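Nilent Kids > Sport > How It Works > Football

We use cookies to remember which pages you liked. They are not the sort you can eat. Accept | Manage settings

Why does the away team get a goal kick when it was clearly a corner? (And other offside-sized mysteries)

May 3, 2022

If you have ever watched a football match with a grown-up, you will know that the grown-up knows all the rules. You can tell from the shouting. Ask them to explain offside, though, and they go a bit quiet, and then they start moving the salt and pepper around the table.

So let's do it properly, without the salt.

What is offside for?

Imagine a match with no offside rule. Your team's striker could stand next to the other team's goalkeeper all afternoon, having a chat, waiting for somebody to boot the ball 600 miles up the pitch. (It would feel like 600 miles if you were the one booting it.) Everybody else would be miles behind. This is called goal hanging, and you have probably seen it in the playground. You may have done it. We won't tell.

The offside rule stops goal hanging. It says you can't get ahead of everyone and wait there for a pass.

So when are you offside?

Look at the moment a teammate plays the ball. You are in an offside position if all of these are true:

You are in the other team's half.
You are nearer to their goal line than the ball is.
You are nearer to their goal line than the second-last opponent.

That last one causes most of the shouting. The last opponent is usually the goalkeeper, so the second-last one is usually a defender. It doesn't have to be. If the goalkeeper has gone charging up the pitch for a corner, which goalkeepers do when they are losing and a bit desperate, then the last two might both be defenders.

Being level with the second-last opponent is fine. Level counts as onside. And your arms don't count at all, so you may wave them about in front of you as much as you like.

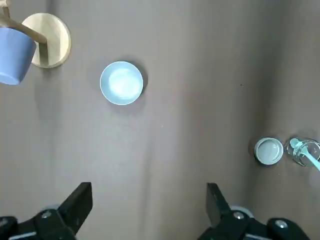 A mug tree on a brown table.

Is it against the rules to stand there?

No. This is the bit that grown-ups forget. You can stand in an offside position and think about your tea, and the referee will leave you alone. It only becomes an offence if you join in: by playing the ball, by getting in an opponent's way, or by making use of being there, such as when the ball bounces back to you off the post.

If you do join in, the other team gets a free kick. It is an indirect one, so it has to touch another player before a goal can count.

When can't you be offside?

There are three times when you can receive the ball straight from a teammate and never be offside, wherever you are standing:

A goal kick
A throw-in
A corner

The throw-in one is very useful and hardly anyone in Year 5 knows it. Try it on Saturday. Be ready to explain yourself.

Who decides?

In big matches there are two assistant referees, one on each side of the pitch, each with a flag. They run sideways a lot, trying to stay level with the second-last defender. They have to see the pass being kicked in one place and the striker running in another place, both at once. Try watching your left foot and the kitchen clock at the same time and you will see the problem.

Some competitions also have video helpers, who look at the moment again and draw lines on it. This was meant to end all the arguments. Now people argue about the lines.

In most children's football there are no flags and no videos. There is one referee, and very often it is raining. In February a reader in Devon wrote to tell us that their under-nines side, Plunon Rovers, had "scored 14 goals and 13 were offside". We think this is unlikely, as lots of leagues don't use the offside rule at all for players that young. We suspect the reader was in goal for the other side.

Hang on, what about the goal kick?

Ah yes, the question at the top. If the attacking team touches the ball last and it goes over the goal line (but not into the goal), it's a goal kick. If the defending team touches it last, it's a corner. Either team can get either one, home or away. If you were sure it was a corner and the referee gave a goal kick, then the referee saw somebody else touch it last, or thought so.

You could ask the referee about this. Wait until after the match, and try saying please.

288 shares | 14 comments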